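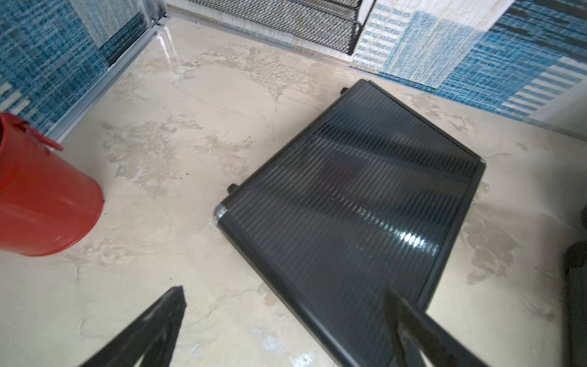 Last changed: 1 January 2024

Home Diary Walks Towns Contact

Tivville in October

Written by the owner of this site

Got the early train and had to change at Gruvemow, where the waiting room was locked. The second train is two coaches and stops at every halt, so it takes the best part of an hour to do 12 miles. The line runs beside the river nearly all the way. On the far bank is the other county, and you can tell which side you are looking at by the pylons, because ours go inland and theirs follow the water.

Tivville station is at the wrong end of town. It was put there for the Pappas works and the passengers had to walk, and they still do. I went up Furnace Road with my bag and it rained until I got to the guest house. The room was fine. Small bed, good radiator, view of a builder's yard and then the works chimney. The landlady said her father and both her uncles had been at Pappas. At one time it had 2,000 on the books in a town where you can walk from one side to the other before your tea goes cold. There are far fewer now. She didn't know the number and neither did the man in the paper shop, though they both had an opinion on it.

After lunch I walked the outside of the works. It took longer than I expected. The oldest part is brick, with the name in white tiles over a gate that has been welded shut, and behind it are the big grey sheds where the work is done these days. There is a steady hum from them which I stopped hearing after a while and then noticed again when I got down to the river. A lorry was waiting on the weighbridge with the driver asleep.
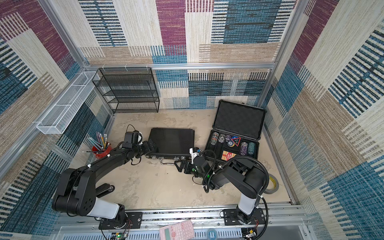
The path along the river goes past the old coal staithe to the ferry slip. The ferry to Zamgate stopped when the bridge opened but the slip is kept up and there is still a board with the fares on it, dogs and bicycles extra. People in Tivville don't think much of Zamgate. It had the paper mill, which paid less, and a better football ground. I was told in the pub that a Zamgate man would never have been made foreman at Pappas, and then someone else at the bar said his grandfather was one.

Walked over the bridge before dark to have a look for myself. It is a long way up and the wind was bad in the middle. Zamgate has one main street, a closed cinema and a very good chip shop. The mill has gone completely and there are houses on it - quite nice ones, with the streets named after kinds of paper. Foolscap Close is the only one I remember. Came back on the number 9 bus as my left boot was letting in water.

Evening: read the town history I bought at the library for a pound. It was written for the works' 100 years and spends four pages on the visit of a duke and half a page on the strike. Good map at the back.

Must ring the library about opening times before I go again, and get the boot seen to.

More from the diary

Gruvemow: the canal basin
A wet day at the salt works
Zamgate bridge on foot
Two nights by the docks
Old ferry slips, a list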